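Ristosia Foundation for Commercial Heritage
Railway Securities Catalog: Progress Report to the Ovberg Fund
Reporting period: second half of the grant year, through November
Prepared by: Rekha Alva, Project Manager

1. Status of the work

The project continues to catalog, rehouse and make available the collection of canceled share certificates, bonds and transfer receipts received from the Dorel estate. Cataloging of the bearer bonds is complete. Work on the registered shares is under way and is expected to run into the first quarter of the coming year. The collection holds 900 items, the great majority issued by narrow-gauge and branch line companies before their absorption into larger systems.

Each record now gives the issuing company, place and date of issue, denomination, serial number, printer, and the names of signatories where these can be read. The vignette, border and any revenue stamps are entered in separate fields, as the Fund requested after the first report. Descriptions of condition follow the dealer grades already familiar to collectors, with a short note on folds, pinholes and cancellation cuts.

2. Signatures and attribution

Heino Lill has compared officers' signatures on the shares against the surviving minute books of the Pärn line. Of the signatures he was asked to review, 14 could not be matched to any known officer and have been recorded as unidentified. Three certificates previously listed as signed by the company president have been reassigned to an assistant secretary who signed on his behalf. The earlier attribution has been kept in the notes field of each record so that auction references can still be traced.

The question of printed signatures remains open for the later bond issues. Mr. Lill recommends that no item be listed as hand signed until it has been examined under magnification, and this rule has been applied from the start of the present period.
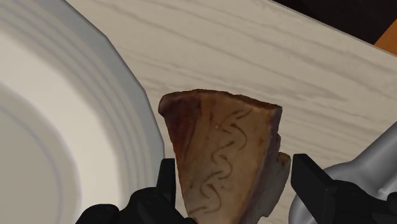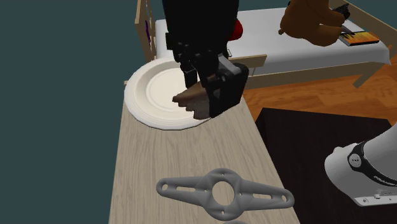

3. Conservation and storage

Aušra Kalniņš has completed the move of all bonds with attached coupon sheets from folded to flat storage. The sheets had been kept folded in fours, and several had split along the main crease. Splits longer than the width of one coupon were repaired with thin tissue and wheat starch paste. Shorter splits were left alone and are supported by the polyester sleeve.

The second delivery of sleeves arrived in the wrong size and was returned. The supplier accepted the return without charge, but the replacement order set the work back by 30 days. Items affected by the delay were held in acid-free folders and were not handled by readers during that time.

4. Public access

Līga Rimkutė has prepared the online catalog for its first release. Searches may be made by company, by year of issue and by printer. A search by vignette subject (locomotive, station, bridge, portrait, allegorical figure) is being tested and will be added once the terms have been made consistent between the bonds and the shares.

The reading room now accepts appointments from collectors and family historians. Most inquiries so far have concerned the names of original shareholders. Staff answer these from the transfer receipts where possible, and refer questions of present value to the trade, as the Foundation does not give appraisals.

5. Budget

Spending is within the approved total. The line for housing materials is nearly used up, while the line for travel has seen little use because the minute books were lent to us and did not have to be consulted off site. Rasmus Sproģis has submitted a request to move the unused travel funds to housing materials. The request is attached as Appendix B, and a decision before the next order of sleeves would be appreciated.

6. Work planned for the next period

Cataloging of the registered shares will be completed, beginning with the preferred stock. The transfer receipts will then be sorted by company and linked to the certificates they refer to. Duplicates will be identified but kept; the terms of the Dorel gift do not allow disposal, and serial numbers taken from duplicates have already helped to establish the size of two small issues.

A draft of the printed handlist will be sent to the Fund for comment before it goes to the typesetter.

Appendix A: Catalog fields and abbreviations
Appendix B: Request for transfer between budget lines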